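旧布头拼个小布袋,再把它收拾平整 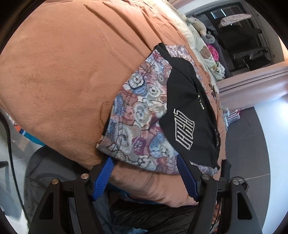
我最近迷上了用零碎布头做小布袋,一发不可收拾!家里那只装旧衣服的箱子翻出来,提花的、印字的T恤、磨毛了边的靠垫套,样样都舍不得扔,拼在一起反倒特别好看。花纹越热闹的布越适合做袋身,脏一点旧一点都不显,再配一块纯黑的,整个袋子一下子就精神了。下面是我这几个月攒下来的一点心得,想到哪写到哪。

先说提花布。这种布像挂毯一样厚实,手感很好,就是剪开以后爱散边,线头一根接一根往外跑。我现在剪之前先在背面沿线抹一道薄薄的布用胶水,晾干再下剪刀,省心多了。没有胶水的话,用锯齿剪也行,或者剪完马上锁边,别放过夜。已经毛了边的旧袋子也有救:把浮线剪齐(千万不要扯!),边往里折一小条,用同色线密密地缝一圈。

印字的旧T恤布软,容易拉变形。想把字斜着放进去,先用珠针固定,四周留宽一点的缝份,缝好再修。印花那面不要直接用熨斗烫,翻过来烫背面,或者垫一块棉布。我有一次偷懒,字糊在熨斗底上,刮了半天,心疼死了。

尺寸随意。我常做的是裁一块长40厘米的布,对折缝两边,口上再折一道。底布和贴布不是同一种料子的时候,线要选结实的,针脚放松一点,太紧了会起皱。

洗:翻面,装洗衣袋,冷水轻柔档,深色那块第一次单独泡一下看掉不掉色。甩干别太久。晾的时候把缝线的地方用手指捋直,干了以后就平。

叠:我喜欢在床上叠,铺条绒毯子,布不打滑,顺手得很!袋子放平,两手从中间往外抹,把里面的气赶出去,再对折。厚布叠两折就够,叠多了中间会鼓成一团。唯一的麻烦是绒毯爱粘线头,叠完用粘毛滚筒来回滚几下,深色线头尤其要找一找,不然全跟着进了被窝。

收:竖着排在抽屉里,像排书一样,拉开就能看见每只的花色。我用的是Plonow的布艺收纳格,一格放两三只正好,用鞋盒剪一剪也一样好使。

这些小袋子能装的东西可多了:充电线、针线、出门用的纸巾、换季的袜子。五月份我还拿一只装了干薰衣草,塞在毛衣中间,到现在打开柜门还是香的。

剩下的碎布条也别扔,留着塞针插,下回我写怎么做。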